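How to look up a planning application on your own street

So the hoarding has gone up on the corner of Luria Street, the old Ferri bakery is behind it, and everyone in Steltcombe has a theory. I got fed up with theories and looked it up myself. It took me about 5 minutes, and you can do it too!

Start on the council's planning page and pick the map search (the address search is fussy about flat numbers). Zoom in until you can see single buildings, then click the one you're after. 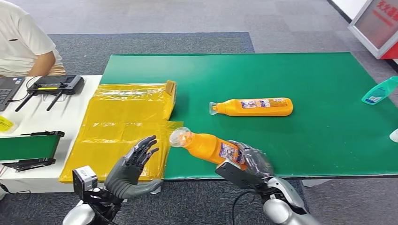
You'll get a list of applications, newest first. Ignore anything marked "withdrawn" for now and open the one with the most documents. Ours had 2 entries, one for demolition and one for the new block, so do check both.

Go to the documents tab and find the design statement. Skip to the drawings at the back – the elevations tell you how tall it'll be, and ours is 4 storeys, with a shop at street level.

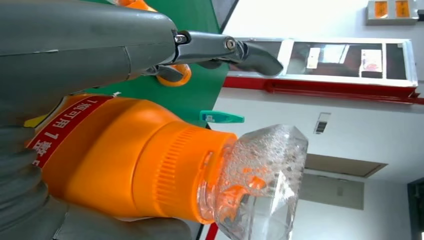
Lucrezia Lombardi
Neighbourhood editor

If you want to comment, look for the closing date on the summary page and use the online form. Keep it to things like light, noise, parking and bins. Save a copy before you press send, as the page timed out on me and I lost the lot (grr).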